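Minutes, Two-Arm Assembly Cell Working Group
Tindileck project, May meeting
Start 2:00 p.m. Present: bench team, controls, parts and fixtures, safety lead. Symonenko joined by phone for items 1 through 4.

1. Minutes of last meeting
Accepted with one correction. The spare finger set was ordered from Sirbridge, not from Omudetti. Thanks to the bench team for catching it.

2. The stop during run 114
This took up most of the hour, and it was a great discussion! The bench team went through the event from the log and from their own notes.

Run 114 was a peg transfer between hands. The left hand was to release once the right hand had a grip. The controller recorded a grip on the right, the left hand opened, and the right hand kept closing well past its normal limit on a small peg. The peg popped out sideways and landed on the floor on the operator side. The arms did not stop by themselves. The operator hit the stop button, both arms held position, and the log shows 375 milliseconds between the button signal and zero motion.

No injury, and no damage to the arms. One fingertip pad on the right hand was scuffed and has been changed. The operator did exactly the right thing and the group wants that on record.

Safety asked whether the operator had been wearing glasses. Yes. Safety asked whether the floor line was being respected. It was, but the peg crossed it easily, so the line alone is no protection against a flying part.

3. What we know about the cause
Controls had done a lovely piece of detective work here. The grip signal is built from finger current plus finger position. After the last software update from Omudetti, our own settings file was reloaded with the old zero offsets for the right hand, the ones from before its fingers were replaced. So the hand believed it was more open than it was, and kept squeezing to reach a target it had already passed.

They reloaded the old file on purpose, with the pegs taken away and the speed turned down, and got the same over-closing every time. With the new offsets it went away. Everybody was very pleased to see such a clean result.

Still open: why the force limit did not trip. Two ideas on the table. Either the limit is checked only at the end of each move, or the short squeeze was filtered out as noise. Symonenko thinks the filter is more likely and will send over the filter settings used at their site. Controls leans the other way. Friendly disagreement, to be settled by test.

4. Log review
Parts and fixtures pulled the older logs to see if there had been any warning. There were 59 transfers between the software update and run 114. In 2 of them the right hand's closing current was high for a moment and nothing else happened, so they were passed as good. Agreed that a high reading on a good run should be flagged for a person to look at, even if the part ends up where it belongs.

Someone asked if the same thing could happen on the left hand. Its fingers are the original ones and its offsets match the file, so the same cause does not apply. The force limit question applies to both.

5. Work at the bench since the stop
Slow-speed work is allowed under the temporary rules in item 6. The team is keen to get back to full transfers and has been using the time to go through the whole board layout again, which has already turned up a few better hand approaches. The square plate with the single hole may be moved a little farther from the slotted blocks. Fixtures will make up a paper layout first.

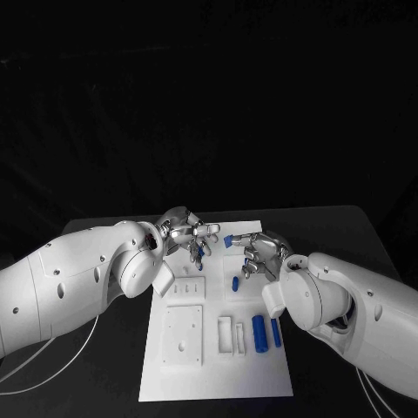
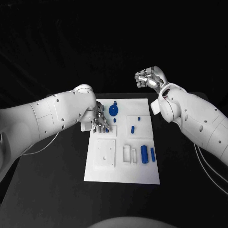 Both pictures: the white board with the blue parts, left and right arms over the table.

6. Question and answer for the bench binder
The group agreed on this wording.

What has to be checked before a peg transfer is run at full speed again?
The zero offsets in the settings file must match the fingers fitted on each hand, the force limit must trip in a test squeeze on both hands, and the clear shield must be up on the operator side. The person who checks signs the sheet. Until all of it is signed, transfers stay at slow speed with a second person at the stop button.

7. Actions
Controls: write a start-up check that compares the offsets with the hand serial numbers and refuses to run on a mismatch. Draft at next meeting.
Controls and Symonenko: force limit test, both hands, filter on and filter off.
Parts and fixtures: quote for the clear shield, operator side first. Paper layout for the board.
Bench team: go back through the earlier transfers for any more high current readings. Add fingertip pads to the weekly look-over.
Safety: file the near-miss report and send a copy to Tindileck. Add "reload of settings file" to the list of changes that need a second signature.

8. Other business
The bench team asked for a longer lead on the stop button so it can be reached from the chair as well as from standing. Approved on the spot, very good idea!
Sirbridge has confirmed the second spare finger set for next month. Offsets are to be measured when it is fitted and entered the same day.

Closed 3:10 p.m. Next meeting in June, same room.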